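Kitchen Table Sorting: Your Questions

I've been getting the same handful of emails ever since I wrote up my sorting tray in June, so I've put the answers in one place. If yours isn't covered, write to me (Niilo Huttunen, same address as always) and I'll add it.

What do you sort in?
A shallow box with a white board in the bottom and yellow edges. That's it! Small stuff stays put and the white makes it easy to see what you've got. I do scribble on the board, and no, I don't mind.

Where do unopened snacks go?
In the tray first, like everything else, and then to the snack drawer. I check the seal at the top and look for a date before anything gets put away. Foil packs like to slide under other things, so I stand them against the side of the box.

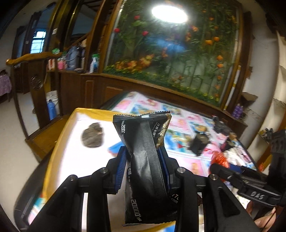
Black foil snack pack, crimped top, gold wave pattern in the corner.

Do you keep plastic bags?
Yes, but only the ones that still hold something. I squash each one into a ball and drop it in a jar by the door. My sister in Cadley folds hers into little triangles, and I admire that very much and will never do it. If the jar is full, the next bag goes out with the recycling. 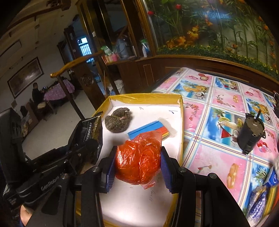

Mesh scrubbers are the other thing people ask me about. I keep one spare and no more. They tangle with everything, so tuck in the tie before you put one in a drawer.

What about things that don't belong in a kitchen?
Oh, these pile up! Motors, brackets, odd boxes. They sit on the tablecloth beside the tray until the end, and then I carry the whole lot to the workshop in one trip.

Isn't a printed tablecloth distracting?
A bit, maybe, but mine is the glossy plastic kind with cocktail glasses and lemon slices on it and I love it. It wipes clean, too.

How long does it take?
Almost 2 hours if I've let it go. If I start after 9 at night I give up halfway and make toast.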